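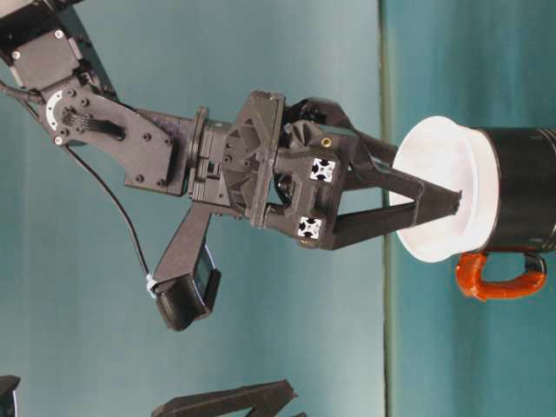

My grandmother wrote letters to the Brostetti bakery for 16 years after it closed, and in all that time it never once occurred to her to stop. She wrote them in the kitchen, in the chair by the stove, with a mug near her elbow and a teal wall behind her, the color she said the sea had been when she was a girl. She asked after the ovens. She asked whether the rye was still coming out a little dark on the bottom, the way she liked it.

One November a letter came back - a real answer, in pencil, from the new tenant, a shoe repairman who had been saving hers in a drawer. He was 80, he wrote, and he had never baked a thing, but he had tried the rye. It was dark on the bottom. She read it to me twice, then went looking for a stamp.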